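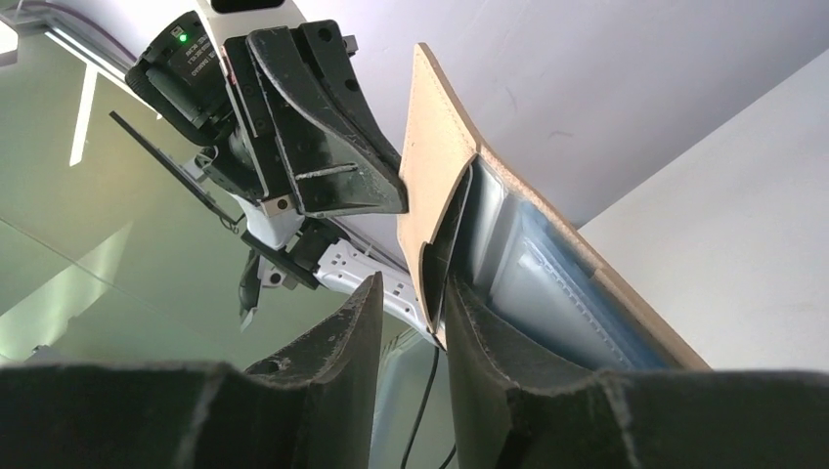 Figure 3. Wrist camera view during the handover task. An open cardboard box stands between the two fingers of the near gripper and the gripper of the second arm.

4.2 Comparison of finger shapes on open cardboard boxes

The second set of trials looks at thin cardboard, which gave us more trouble than the rigid parts of Section 4.1. A box with its end open is stiff along the long edges but soft across the panel, so the same closing force can be harmless in one place and leave a dent in another. We compared two finger sets. The Itov fingers are narrow and have a stepped outer edge. The Sowah fingers are wider and carry a soft pad. The arms, the controller and the wrist camera were kept the same for both sets.

Each finger set was used for 300 handovers. In every trial one arm brings the box to the shared area and the other arm takes it, while the first keeps contact with the end panel until the controller confirms the grasp. Boxes were filled with plastic material, as in Figure 3, and came from one supplier, Timport. Ulises Grajales operated the arms in all trials, and Pauline Fothergill judged the boxes afterwards without knowing which fingers had been used. A box was marked as damaged if a crease could be felt with the thumb.

The narrow fingers were easier to place. At the moment before contact both fingertips can be seen by the wrist camera, and the operator could correct the approach by eye. The wide fingers hid a larger part of the box, and small errors of angle were often noticed only after closing. On the other hand, the pads spread the force better, and the operator said he felt less need to slow down near the end of the motion.

The wrist camera has its own limits. The gripper body is very near the lens and stays out of focus, and it covers the lower end of the box. The glossy plastic inside also reflects light, and the colour of its surface changes with the angle. For this reason we did not use colour to find the opening — the edge of the cardboard was a more stable feature, even where the cut was a little rough.

We first tried a fixed closing force, which was the setting used at Faltstead in January. It worked for full boxes but was too strong for boxes with only one pouch. The force was then raised in 5 steps, with a short pause after each one, and all results below were obtained in this way. The pause makes the handover slower, and we did not try to shorten it.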